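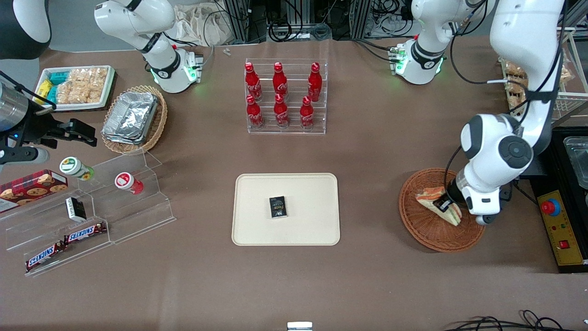 Update 5: left gripper dropping out of sync (Ovska cell)

Takeshi Yagi, Dec 6, 2022

Great news, I think we've got it! The left gripper stream was lagging the joint log, so every sandwich grasp got tagged late. I restarted the Nolte recorder, set the buffer to 30 and ran the snack table task again. 61 episodes saved, no sync warnings (the old build choked well before that!).

Still open: the Trallham uploader skips any episode with a pause in it. Can someone at Gomcombe check the filter? I'd love to start on the full 2,000 in January.

Status: waiting on uploader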